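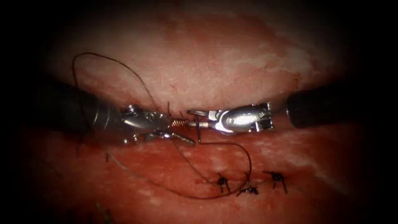
Keeping the Wrists Honest

The training cell at Katance takes up one end of a former packing hall, behind a sliding door that has to be lifted slightly before it will move. Inside are two instrument arms on a steel base, a camera on a third arm, a console with hand controls, and a bench where most of the work gets done. The bench belongs to Radek Lukáč. He is a service technician, and his job is to make sure that when somebody sits down at the console and moves a finger, the jaws at the far end do the same thing.

Suturing is the test he trusts. The arms can pass every check in the software and still be no good at sewing. A fine thread shows up faults that a calibration block does not. If one wrist lags a little behind the other, the loop slips off the jaws before the knot can be pulled down. If a jaw closes unevenly, the thread kinks or frays. So after any repair the cell is not signed off until an operator has tied a row of separate stitches in tissue, one knot at a time, with the tails cut short.

"I look at the knots before I look at the log," Lukáč says. "The log tells me what the motors did."

Setting up

The day starts with the arms empty. Lukáč switches on the base, lets the joints find their home positions, and wipes down the two carriages that hold the instruments. Each carriage has a row of small drive discs. The instruments snap onto these, and the discs turn the cables that run down the inside of the shaft to the wrist and jaws.

The cables are where most of the trouble is. They are thin, they run over very small pulleys, and they stretch. A new instrument is stiff for its first hour or so and then settles. Lukáč will not hand one over until it has been through 125 full cycles of the wrist on the bench, open and shut, left and right. After that he sets the tension again and writes the value on a card that stays with the instrument.

Then comes the camera. Everything the operator knows about the arms comes through it, so its position has to match what the software thinks. Lukáč points both instruments at a printed target and brings the tips close together, first from the left, then from the right. If the gap on the screen and the gap in the software disagree, he adjusts the camera mount. He used to adjust the numbers, but found that the error came back whenever someone bumped the stand.

The tissue goes in last. It has to be pinned flat enough to hold still and slack enough that the two sides of the seam can be drawn together. Too tight, and every stitch tears. The lights are turned down in the hall and the camera's own light is used for the rest of the session.

A wrist that would not hold

In April the cell lost most of a week to one fault. The operator that month was Lukian Symonenko, who came to Katance after a spell at Atberg, a workshop that repairs laboratory equipment. He noticed that the left arm was dropping the needle. It did not happen every time. It happened when the wrist was bent well over and he was reaching across with the other arm to take hold.

Lukáč swapped the instrument and the fault stayed. He swapped the carriage and it stayed. He ran the joint on its own with nothing attached, and the readings were clean. In the end he put a spring gauge on the jaws and had Symonenko bend the wrist slowly through its range. At 57 degrees the grip went soft, and past that it came back.

The cause was a drive disc with a worn spring behind it. At one particular angle the disc could tip a little and let the cable go slack. The replacement spring came from Baert, which supplies the carriages, and fitting it took less than an hour. Finding it had taken four days. The gauge test is now part of the weekly check on both arms.

"I had started to think it was my hands," Symonenko says.

What gets written down

Gualtiero Palumbo runs the software side from a desk outside the sliding door. His program, called Devby, records the joint positions, motor currents and video for each session and lines them up in time. When an operator marks a bad throw or a dropped needle, Devby saves the 22 seconds before the mark so that Lukáč can look at them without going through the whole recording.

Palumbo would like more of the checking to happen by itself. He has a script that watches the motor current for the slow rise that comes before a cable starts to fray, and it has been right often enough that Lukáč reads its warnings. He does not yet pull an instrument on the script's word alone. He takes it off, bends the wrist under a magnifier, and looks for broken strands where the cable leaves the last pulley.

Cleaning takes longer than people expect. The jaws, pins and pivots all collect residue, and once it dries the wrist turns rough. The instruments are flushed through the shaft, brushed at the hinge, flushed again and left to dry for 24 hours in a rack by the window. That means the cell needs at least two full sets to run on consecutive days. It currently has three, one of which is waiting for jaws.

The next job is the right arm, which has developed a faint tick when it rolls. The grip is good and the knots are holding, so it can wait until the parts arrive. Lukáč has put a strip of tape on the carriage with the date he first heard it.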